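テーブルクロスの洗濯としみ抜き、しまい方

2024年6月11日更新

食卓まわりの布の扱いをまとめたページです。綿、麻、綿麻混、ポリエステル混のテーブルクロスを家で洗う場合を中心に書いています。ビニールコーティングのクロスと、絹やレーヨンが入ったものは別扱いで、後ろのほうに短く触れます。ランチョンマット、布ナプキン、キッチンクロスも基本は同じです。

・洗う前に見るところ

まず洗濯表示を見ます。桶のマークに×がついていれば家では洗えません。桶に手が入っているマークは手洗い、数字が入っていればその温度が上限です。三角のマークは漂白の可否で、三角だけなら塩素系も酸素系も使えます。中に斜線が2本なら酸素系だけ、×なら漂白は全部だめです。

表示のない手縫いのクロスや古いものは、端で試します。裏側の縫い代を水で薄めた洗剤で湿らせ、白い布をあててしばらく押さえます。白い布に色が移れば、そのクロスは単独で、水で、手早く洗います。つけ置きはしません。濃い赤、紺、黒は買って最初の2回くらいは色が出るものと思ってください。

次にしみを探します。窓際に広げて、斜めから見ると油じみがわかります。見つけたら糸で印をつけておくと、濡らしたあとでも場所がわかります。まち針は錆びることがあるので使いません。

ほつれも洗う前に直します。小さな穴は洗うと広がります。フリンジのついたクロスは、房の根元の糸が抜けていないか見てください。抜けかけているところは、同じ色の糸で根元を2針すくって止めておけば十分です。

・ふだんの洗い方

1. パンくずや糸くずを落とす。外で払えないときは、粘着ローラーか、乾いたスポンジで一方向になでて集める。
2. しみの部分だけ先に処理する(次の項)。
3. たたんでネットに入れる。丸めて押し込むとしわになるので、びょうぶだたみにする。
4. 弱水流で洗う。洗濯機に入れる量は8分目まで。大きいクロスは1枚だけで洗う。
5. 脱水は短く。厚手でも長く回さない。
6. 終わったらすぐ出して干す。

洗剤はふだん使いのもので構いません。ただし生成りや淡いベージュの綿麻は、蛍光増白剤入りの洗剤で洗うと白っぽくなり、色味が変わります。裏の成分欄に「蛍光増白剤」と書いてあるものは避けてください。粉洗剤を使うなら、先にぬるま湯で溶かしてから入れます。溶け残りが織り目に入ると、すすいでもなかなか取れません。

柔軟剤は、ナプキンとキッチンクロスには入れません。水を吸わなくなります。クロスは好みですが、入れると糸くずがつきにくくなる一方で、のりは効きにくくなります。アイロンでぱりっとさせたい人は入れないほうがいいでしょう。

ワッフル織りやはちす織りのように凹凸のある布は、ほかの布よりよく縮みます。最初の洗濯で縦も横も縮むので、テーブルの大きさぴったりで買わないこと。垂れを片側4センチしか見ていなかったクロスが、洗ったら天板の縁までしか届かなくなったことがあります。以来、このタイプは垂れが多めのものを選んでいます。

・しみ抜き

どのしみも、こすらないのが基本です。下に乾いたタオルを敷き、上から別の布でたたいて、下のタオルに移します。タオルは移った場所をずらしながら使います。外側から中心に向かってたたくと輪じみになりにくくなります。

しょうゆ、ソース
水で湿らせた布でたたき、そのあと台所用の中性洗剤を水で薄めてたたきます。ソースは油も入っているので、洗剤のほうをていねいに。残った色は酸素系漂白剤で抜きます。

コーヒー、紅茶、緑茶
こぼした直後なら水だけでかなり落ちます。時間がたったものは、酸素系漂白剤を溶かしたぬるま湯につけます。時間は漂白剤の袋に書いてあるとおりで、一晩つけるのはやめましょう。牛乳入りのものは先に中性洗剤で油分を落としてからです。

赤ワイン
乾いた布で吸い取り、水でたたき、酸素系漂白剤。塩をかける方法がよく紹介されていますが、塩は水分を吸うだけで、色は別に抜かないと残ります。食事の最中に席を立てないときの応急処置と考えてください。

カレー
いちばん手がかかります。黄色はウコンの色素で、アルカリに触れると赤っぽくなります。石けんで洗って赤くなっても、すすげば黄色に戻るので慌てなくて大丈夫です。中性洗剤で油を落とし、洗濯し、それでも残った黄色は日に当てて干します。この色素は光に弱く、天気のいい日に続けて干すと薄くなっていきます。濃い色のクロスは生地の色まで褪せるので、日に当てるのは白か生成りだけにします。

ろうそくのろう
冷えて固まるのを待ち、定規の縁などで浮かせてはがします。残った分は、上下に紙(キッチンペーパーで可)をあて、低温のアイロンで紙に吸わせます。紙は何度も替えます。色つきのろうは色が残ることがあり、そのときは酸素系漂白剤です。

ボールペン
油性は消毒用アルコールでたたきます。水性は中性洗剤。ゲルインクは粒が繊維に入り込むので、家ではほとんど取れません。見える場所なら、しみ抜きをしている店に相談を。

口紅、クレヨン
クレンジングオイルを少量つけて指の腹でなじませ、中性洗剤で油ごと落とします。水は最後まで使わないでください。先に濡らすと油がはじかれます。

血、卵、牛乳
必ず水です。湯を使うとたんぱく質が固まります。水に浸し、中性洗剤でもみ、それから普通に洗います。

錆び
植木鉢の受け皿や缶の底でつく茶色いしみです。漂白剤は効きません。塩素系は色を濃くすることがあるので使わないこと。専用の錆び取り剤を、布に使えると書いてあるものに限って使います。

油じみ(古いもの)
食用油のしみが黄ばんだら、台所用洗剤の原液を少し置き、表示の上限温度に近い湯でもみます。一度で落ちなくても、乾かして様子を見てから繰り返してください。濡れていると落ちたように見えるので、乾かないうちに判断しないほうが確実です。

漂白剤を使うときの注意をひとつ。塩素系と酸性の洗剤やクエン酸、酢は一緒に使わないでください。有毒なガスが出ます。同じ日に同じ桶で続けて使うのも避け、桶はよくすすいでおきます。

・干し方

広げて干せる場所があれば、物干し竿2本に渡して、間に風が通る形で干します。場所がなければ二つ折りでも構いませんが、折り山が一直線になるように、途中で一度ずらします。端をそろえて、縫い目のところを両手で引いておくと、乾いたあとのアイロンが楽になります。引くのは縦と横で、斜めには引きません。斜めに引くと四角が菱形になります。

フリンジは濡れているうちに指か目の粗いくしでそろえます。乾いてからでは縮れたまま固まっています。長い房がからんだときは、もう一度霧吹きで湿らせてからほどいてください。

梅雨の時期の部屋干しは、扇風機かサーキュレーターを下から当てます。壁際より部屋の真ん中のほうが早く乾きます。カーテンレールにかけると、布が壁とカーテンに挟まれて風が通らず、カーテンにも湿気が移ります。浴室に乾燥機能があれば使ってください。なければ、換気扇を回して戸を少し開けておきます。

部屋干しのにおいが取れなくなった布は、酸素系漂白剤を溶かした湯につけてから洗い直します。綿の白いキッチンクロスなら、鍋で8分ほどの煮洗いをしてもよく、洗剤より効きます。アルミの鍋は黒ずむので、ほうろうかステンレスの鍋で。吹きこぼれるので水は少なめにします。

・アイロン

綿と麻は高温、混紡は中温です。乾ききる少し手前でかけるのがいちばんきれいに仕上がります。乾いてしまったら霧吹きで全体を湿らせ、丸めてポリ袋に入れてしばらく置くと、水分が均一になります。

大きなクロスはアイロン台の上で動かすうちに、かけたところがまたしわになります。テーブルの上に古い毛布と綿のシーツを重ね、そこでかけるほうが早く済みます。天板が塗装のものだと熱で白くなることがあるので、毛布は厚めに。かけ終わった側は床に落とさず、椅子の背に渡しておきます。

刺繍のあるクロスは裏からかけます。下にタオルを敷くと刺繍がつぶれません。ワッフル織りはアイロンをかけると凹凸が寝てしまうので、形を整えて干すだけにしておきます。どうしても気になる縁だけ、低温で押さえます。

のりをつけるときは、薄いのりを2回に分けます。濃いものを一度につけると、折ったところに白い線が出ます。しまう前のクロスにはのりをつけないでください。虫とかびの原因になります。

・ふだんの手入れ

クロスを毎回洗う必要はありません。うちでは普段のクロスは汚れたら洗い、汚れなくても4日で替えています。食後はくずを払い、濡らして固く絞った布で汚れたところだけ押さえます。台ふきんでごしごし拭くと毛羽が立ち、そこだけ色が変わって見えます。

ペットのいる家では、毛が織り目に入ります。粘着ローラーは手前から奥へ一方向に転がし、紙はけちらずにめくります。凹凸のある布や目の粗い布で往復させると、ループや糸が引き出されることがあります。ゴム手袋をして手のひらでなでるだけでも毛は集まりますし、こちらのほうが布は傷みません。

粘着ローラーの紙がうまくめくれないときは、切れ目の部分を爪でなく、紙の端を斜めに引きます。ロールを横倒しで置いておくと台に貼りつくので、ケースに入れるか立てておきます。夏の車内や窓際に置くと糊がやわらかくなって布に残ります。

ティッシュの箱や調味料のトレイをいつも同じ場所に置いていると、日の当たる窓際では、その下だけ色が残って四角い跡になります。ときどき場所を変えるか、クロスのほうを前後逆に敷き替えてください。印刷の濃い紙箱やビニール袋は、濡れた布に置くと色が移ることがあります。移った色は消毒用アルコールで薄くなる場合もありますが、完全には取れないことが多いです。

クロスがすべって困るときは、下に薄いすべり止めシートを敷きます。ゴム製のシートを塗装の天板に直接、長く敷いておくと、張りついたり変色したりします。間に綿の布を一枚はさむか、不織布のものを選びます。

・寸法の決め方

天板の縦と横を測り、それぞれに垂れの2倍を足します。垂れは、普段使いなら座ったときに膝に当たらない長さ、来客用ならもう少し長くします。小さな子どもがいる家では、引っぱられるのを考えて短いほうが安全です。

端の三つ折りを自分で縫う場合は、縫い代を片側4センチ取ります。洗って縮ませてから裁つこと。水に浸し、軽く絞り、形を整えて干し、アイロンで目を整えてから線を引きます。麻は横糸を1本抜いて、その跡に沿って切るとまっすぐになります。

フリンジを作るときは、端から抜きたい幅のところにミシンで一本縫っておき、そこまで糸を抜きます。縫わずに抜くと、洗うたびに房が長くなっていきます。粗い格子の織りなら、格子の目を数えていけば線を引かなくても曲がりません。

・しまい方

季節のクロスは、のりを落とし、完全に乾かしてからしまいます。アイロンの直後は湿気が残っているので、広げたまま一晩置きます。

たたむより巻くほうが折り目がつきません。ラップの芯では細すぎるので、反物の芯か、包装紙の太い芯に薄紙を巻いて使います。紙の芯をそのまま当てると、長くしまううちに茶色く移ることがあります。たたむ場合は、年に一度、折る場所を変えます。折り山が当たり続けると、麻はそこから切れます。

ビニール袋に入れて口を閉じるのはやめてください。綿の袋か古い枕カバーが向いています。引き出しの底には白い紙を敷き、木に直接触れないようにします。防虫剤は綿と麻だけなら基本的に要りませんが、ウールと同じ引き出しなら入れます。種類の違う防虫剤を混ぜると溶けてしみになるものがあるので、前の年のものが残っていないか確かめてから。

8月に一度、晴れて乾いた日に出して風に当てると、かびに早く気づけます。白い粉のようなものが見えたら外で払い、アルコールで拭いてから洗います。黒い点になったかびは、白い綿なら塩素系で抜けますが、色柄物は抜けません。

・洗えないクロスのこと

ビニールコーティングは、薄めた中性洗剤で拭き、水拭きし、乾いた布で拭き上げます。折り目は冬につくと戻りにくいので、部屋を暖めてから広げます。ドライヤーの温風を離して当てれば少しずつ伸びますが、近づけると縮みます。熱い鍋は必ず鍋敷きの上へ。

絹やレーヨン入りは、水じみがつくので部分的に濡らさないこと。こぼしたら乾いた布で吸い取るだけにして、あとは店に出します。出すときは、何をこぼしたか、いつこぼしたかを伝えてください。

・淡い色のクロスを選ぶなら

真っ白より生成りかベージュのほうが、水あかや黄ばみは目につきません。無地より細かい格子や凹凸のあるもののほうが、しわも小さなしみも紛れます。反対に、くずは目に入り込みやすいので、払う手間は少し増えます。うちで長く使っているのも、こういう色の織りのものです。

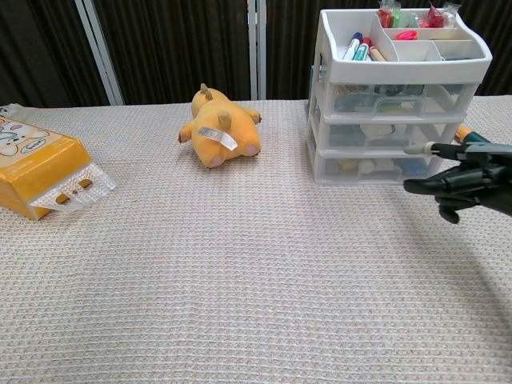
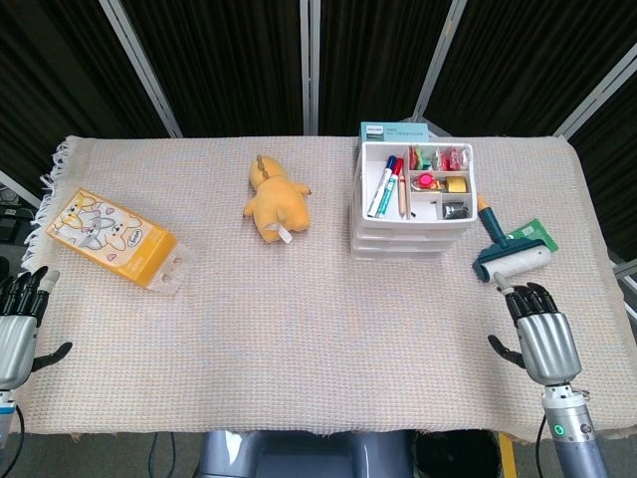
2枚とも、目の細かい格子状の織りのテーブルクロス。2枚目は左端が短いフリンジ。

・よくある質問への補足

重曹は漂白剤の代わりになりますか、と聞かれますが、なりません。軽い酸性の汚れとにおいには効きます。ウコンや茶の色を抜く力は期待しないでください。

9年使った麻のクロスが薄くなってきたときは、真ん中の傷みの少ないところからナプキンを取り、残りは食器拭きにします。麻は古くなってからのほうが水をよく吸うので、最後まで使えます。端の硬い三つ折りの部分は切り落として、鉢植えの枝を結ぶひもにしています。

関連ページ:キッチンクロスの煮洗い/アイロンの底の焦げの取り方/布ナプキンの縫い方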